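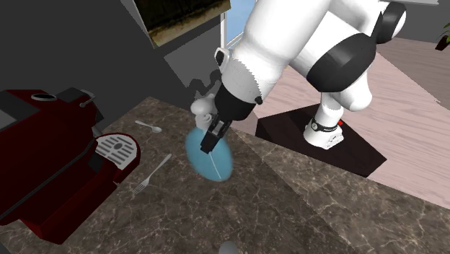 Subject: Re: [pruner-users] Rule order ignored when two patterns match the same path
List: pruner-users

> After moving our backup host to the new release, the retention job
> keeps files it used to delete. The config has a broad rule for
> /srv/clavach with a keep period of 43 days, and below it a narrower
> rule for /srv/clavach/tmp with a keep period of 2 days. Files in tmp
> now stay for the full 43. Swapping the two rules makes no difference.
> Is the order no longer used?

Order is still used, but only between rules of the same class. The June release split patterns into two classes, anchored and floating. A pattern is anchored if it starts with a slash and has no wildcard before the last component. Everything else is floating. Anchored rules are read first, top to bottom, and the first match wins. Floating rules are only tried if no anchored rule matched.

Your broad rule is anchored. I suspect the narrow one is written as /srv/*/tmp or similar in the real file, and that you shortened it for the list. That would make it floating, so it is never reached, and swapping the lines would have no effect. Please post the rule exactly as it stands in the file.

You can check this without deleting anything:

pruner check --explain /srv/clavach/tmp/anyfile

The output gives the class of each rule tried and the line number of the one that matched. With more than one include file, the line number is relative to the include and not to the main file. This is a known fault and is in the tracker.

If the narrow rule is floating, write it out in full and put it above the broad one. Setting class = anchored by hand on a wildcard pattern is accepted by the parser but has no effect at present.

One further point. The scanner caches its decisions for up to 4 hours, so a changed config may look as if it has been ignored. Run pruner flush before testing again. On hosts where Flidosard mounts the volume, the flush has to be run on the machine that holds the cache, normally the storage node.

Grgić builds carry an older parser and do not have the split at all, so ignore the above if your package came from there.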